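Frequently asked questions

Korkel Robotics Club — two-arm sorting project

Who can join?
Anyone enrolled at the college, in any year and on any course. You don't need to have built or programmed anything before. New members usually start in November, but you can turn up at any point in the year.

What does it cost?
Membership is 10 dollars for the year. It goes towards cable ties, tape and replacement fingertips.

What is the sorting project?
We teach a two-armed robot to pick wiring harnesses out of a divided box and lay them on the table. Wires tangle and bend differently every time, so it is harder than picking up blocks. The project is led by Aroha Harawira, with Lachlan Pirihi looking after the software.

Do I get to drive the arms?
Yes, after the safety talk and one session of watching. Each person then records 50 practice picks before working on the real task. Most people need two evenings for this.

How many recordings have you made so far?
1,043. We keep the failed ones as well, in a separate folder, and label them with what went wrong.

Do I need special clothes?
Long trousers and flat, closed shoes. Shoe covers go on at the door. Tie back long hair and take off lanyards before you go near the table.
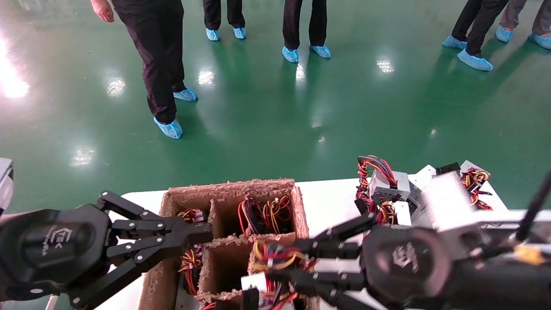 How are the teams arranged?
In pairs, and you swap halfway through the evening. One person drives and the other resets the box and keeps the log. If a wire gets caught in a gripper, stop the arms first and tell whoever is running the session — don't pull it free yourself.

Is there a competition?
There is a club round at the end of term. Each pair gets 10 minutes, and dropped harnesses lose points. Entry is optional.

Who do I contact?
Kiri Tuhiwai handles new members. Leave your name at the workshop desk before 5 pm.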